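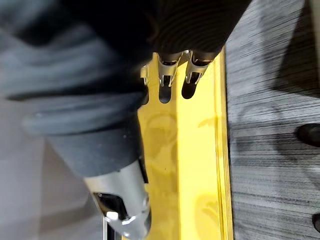 Spring clips on a yellow panel, dark slots underneath. Black ribbed fabric over the top.

Gulgate open day, Mavutstead, April. Quick notes before I forget it all.

Got there late, bus from Vondilgate crawled. Missed the welcome talk, got the coffee. Entry 2 pounds, kids free, badge made of card. Rafsan Gazi was taking groups round and talks faster than I can write, so apologies for gaps.

First stop, small parts. More interesting than it sounds! Thin metal clips with folded tabs, all bends and prongs – Rafsan says the bends are where the arguments happen. They order in bags of 550 and the supplier, Hsieh, wont split one. I asked what a bag costs. He laughed.

Then the shelves. Yellow boards, black perforated steel, sturdy stuff. I want some for the shed. Juwita Pelupessy looks after the layout and has strong views on it: long things up top, heavy things low, nothing on the floor. She has moved the lot twice since Christmas, apparantly. Roughly 300 visitors expected by closing and it felt like most of them were in our group.

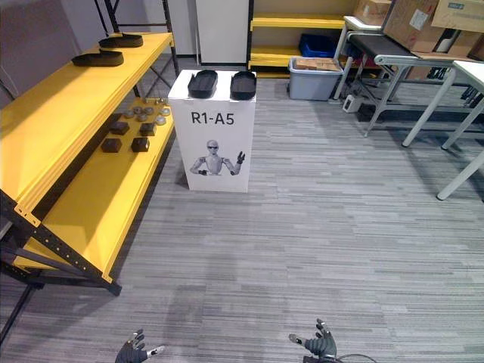
Foam pieces on the top shelf, blocks and little metal discs below. R1-A5 pedestal with its two black trays.

Liked the foam pieces best, shaped like shoe soles. A boy next to me asked what size they were, no answer given. Cube blocks on the shelf beneath, dark brown, very neat.

Toilets a long way off, signs poor. Tea 100 times better than last year's. Parking full by eleven, so get the bus, slow as it is. Next one in October – Juwita says book early for the morning tour.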